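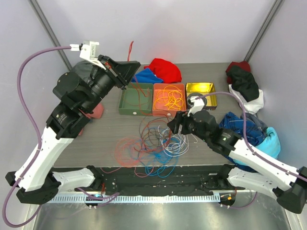
Uwe Kasten wrote:
Before anyone answers the camera question, I'd want to know what the wrist cameras are hanging off. I had mine on a bracket that flexed every time the arm stopped hard, and I blamed the controller for weeks! Swapped the bracket, kept every setting the same, and the jitter went away.

osteck_arms wrote:
Good point, and it's the first thing I checked. Brackets are stiff now. My question for the thread is really about the grippers – I've got the stock parallel fingers on both arms and a set of the soft-pad Adomeo fingers in a box, and I want to compare them properly on cable sorting. Wires out of the pile, into the trays at the back, both arms working. I did a first evening with the stock fingers and I'm so pleased with how they do on the thick stuff. Thin wires are another story.

pinchpoint70 wrote:
Thin wires are always another story. What's your closing force? I run mine at 70 percent and drop to the lowest setting for anything skinny, otherwise it squirts out sideways.

osteck_arms wrote:
Same for both arms at the moment, factory default. I didn't know you could set them separately until you said that, so thank you!!

Uwe Kasten wrote:
You can on the Haberkorn controller, it's under the joint limits page, for some reason. On the older firmware it resets when you power down.

mill_lane wrote:
I'll be the grump. Don't bother with soft pads for cable. I used the Adomeo ones for a whole winter in Sosville and they pick up beautifully and then won't let go. The wire sticks to the pad, the arm opens over the tray, and the wire rides back out with it. Hard fingers with a shallow V groove cut in them, done.

pinchpoint70 wrote:
Disagree, sorry. Mine let go fine once I dusted the pads with talc. And the groove only helps if the wire is lying the right way to begin with, which in a tangle it isn't.

mill_lane wrote:
Talc, next to a lens. OK.

pinchpoint70 wrote:
A tiny bit of talc! On the pads! I've done 1,000 picks like that and the lens is clean.

osteck_arms wrote:
I love that I have two opposite answers, that's exactly why I want to run it both ways. Plan is 24 picks per finger set, same wires, I mix the pile up by hand between runs. I'll count a pick only if the wire ends up in the tray and stays there when the gripper leaves, so mill_lane's problem will show up if it's real.

Uwe Kasten wrote:
24 is thin. You'll get a different winner each night. Do three rounds of that at least, and swap which arm gets which fingers halfway, or you're comparing arms.

osteck_arms wrote:
Oh, the arm swap is smart. I hadn't thought of that. Three rounds it is.

tallow wrote:
Anyone tried a fixed overhead view plus the wrist ones? In November I turned the wrist feeds off completely to see what would happen, and the big loops were fine but single ends were hopeless. Turned them back on and could grab ends again right away. I'd keep both if the controller can handle the bandwidth.

mill_lane wrote:
For once I agree with everybody. Keep the wrist cameras.

osteck_arms wrote:
They're staying. Pads go on tonight, talc on one set and not the other. If someone can tell me the screw size for the Adomeo finger mounts before then I'd be grateful, the bag came without a sheet.

pinchpoint70 wrote:
M3, the short ones. Go easy, the threads are soft.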